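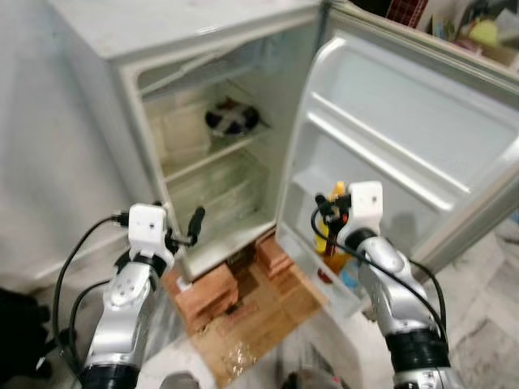 Two arms working in an open bar fridge -- do we need a written procedure?

Home Forums Shop Floor Robots & Automation Log in

Search this board Go

posted by stereck_shed

Small outfit, two arms side by side, job is bottles in and out of the door bin of a mini fridge. Right arm does the gripping, left one is mostly near the front edge. Fridge is up on bricks, cardboard under that, tiled floor. Been running at low speed and no dramas so far but our insurer wants "documented safe practice" and I've got no idea what that means for somthing this size. Is it a full risk assessment or will a one pager do? Also who's allowed to reach in while it's powered?

Bakilana

Risk assessment, yes, even for a small cell. Doesn't have to be long, ours at Borneck is 16 lines on a spreadsheet. Start with ISO 10218 and whatever your state regulator puts out on plant. Things I'd write down:

- nobody's hands in the fridge unless both arms are stopped, not just the one that's moving
- e-stop within reach of whoever is watching, tested every morning
- speed cap in the controller, password on it
- keep cables clear of the door swing. Yours loop over the arm, check them for rub marks
- bricks: fix the stack or put the fridge on a proper stand. An arm pulling on a door bin can shift it
- plastic bag on the cardboard, get rid of it. Floor clear before every run

Review it every time you change the gripper or the job. We do 30 minutes, kettle on, done.

tunton_spark

just tape a line on the floor 40 cm out and tell people to stay behind it. worked for us

Bakilana

Tape is fine as a reminder -- it isnt a guard. Arms reach past 40 cm easy. Measure full reach plus whatever it's holding and go from there.

This site uses cookies to remember your login. Accept Manage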